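Clurodden repair mornings are back, and we've got twice the room

Hello from all of us at Kerr Hall! I'm Morag Lindsay and I run the repair mornings in Clurodden, so it falls to me to write the press release (you'll have to forgive the chattiness, I've never got the hang of the formal kind).

The big news is that we start again in September, every Sunday from 10am, and this time we have the main hall as well as the back kitchen. Last winter people were queuing on the stairs with toasters under their arms -- lovely to see, but a bit of a squeeze! Between October and Easter we mended 400 things, mostly lamps, zips and radios, plus one accordion that took Ruairi Lennox four visits to get right. 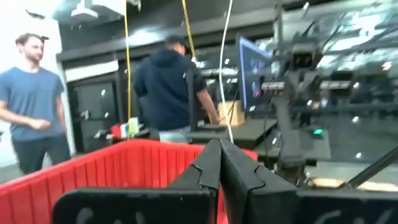
Page last changed: Sunday, 4.40pm

Entry is free and so is the tea. If we need to buy a part for you we'll ask first, and nothing gets ordered without your say-so. Please bring no more than two items each, and do bring the plug or charger, even if you think that's the bit that's broken.

Tapio Pitkänen will be on the sewing table again and is keen to teach darning to anyone who fancies it, children included. Bjartur Briem is taking on bikes, round by the side door if it's dry. We can't do microwaves or gas heaters, sorry!

We've also had a grant of £1,000 from the Trernton Fund, and most of it is going on a proper electrical tester and a second sewing machine. "I've been borrowing my sister's and she wants it back," says Tapio.

Parking is at the Lerkon Road end, and the number 5 bus stops right outside. Reporters and photographers are very welcome any week -- just ask for me at the tea hatch.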